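Gripper number 4, and it closes straight

2020-09-21

Quick one, should be asleep. Back from the shared workshop in Bosham and the second hand-held gripper is finally together. Same linkage as the first, same brass-coloured grommets at the pivots. Tedious to press in. Worth it though — the old pair had bare holes and the jaws wandered all over the place after a week.

Still calling the whole thing Flutar, no better name yet.

Number 1 snapped. Number 2 was too fat at the tips and number 3 we dont talk about. This one shuts with the jaws flat together, just a thin line down the middle. Spent 14 evenings on that line. Drilled a few tiny holes down the sides of the jaws as well, for rubber pads later, maybe.

Tonight was lids. Food box, green lid, one gripper in each hand. Thin edges are horrible. Come in too steep and the tips skate right off, come in low and the links hit the table first. Need to shave a bit off the outer arms I think, or make the jaws longer. Longer is easier to print.

Spent so far: around 464 quid, most of it on mistakes and filamant.

Next job is the wooden board, lifting it from both ends without it twisting. Then a proper write up with the files.
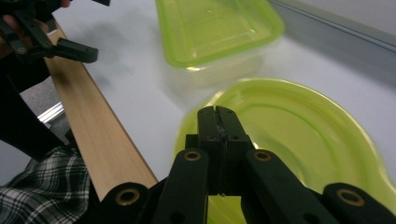 Jaws shut, just over the green lid. Second gripper top left.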